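Inmont water plan promises a lot, shows little

Inmont residents will pay 8 percent more for water next year under a plan the town council backed on 21st October, and the town still has not said in plain terms what the extra money will buy.

The increase is meant to pay for new meters across the older part of town, from Toler Street down to the river. The supplier, Kusora, says its meters can spot a leaking pipe or a running toilet within hours and send the owner a text message. The company told the council that homes with the meters use less water. Asked how much less, its sales manager said results "vary by household."

That is a thin answer for a contract this size. A trial ran in 157 homes through August, and the council had the results in hand before it voted. What it released was a single page with no figure for the water saved. It does say that 46 homes received at least one leak alert. It does not say how many of those alerts were for real leaks.

Roksolana Kostiuk, who lives on Toler Street and took part in the trial, got three messages. The first sent her looking under the kitchen sink and behind the washing machine. The second led to a plumber's visit. 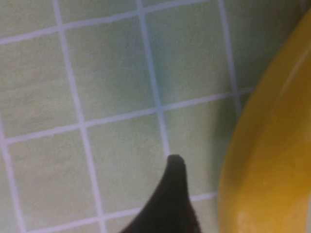
"He charged me for the call and told me everything was dry," she said. "Then the third text came while we were away for the weekend, with the water shut off at the street."

She reported all three to the number on the meter's lid and has not heard back. Her bill for the trial period was almost the same as the year before.

Councilman Spyros Makris, who pushed the plan, said some false alerts were expected in a trial and that the settings had been changed. He would not say when, or what they had been changed to. He called the meters "a long overdue step" and said the town loses too much water it has already paid to treat.

On that last point he may well be right. Pappas Road was dug up twice last winter for burst mains, and both breaks were on the town's side of the line. But a meter at a customer's house does not find a break in the main, and the mains on Pappas Road are not part of this plan. Makris said they would be "looked at separately." There is no date for that and no money set aside.

The council also turned down a request to put off the vote until the full trial results could be read by the public. Makris said Kusora's price was good only until the end of the month. Offers like that are common in sales, and they have a way of being extended when a buyer asks. The minutes do not show that the town asked.

The contract runs for 8 years. Customers who do not want the new meter can keep the old one, but they will pay the higher rate all the same. Work is due to start at the north end of Toler Street in spring, and the town says letters will go out before then.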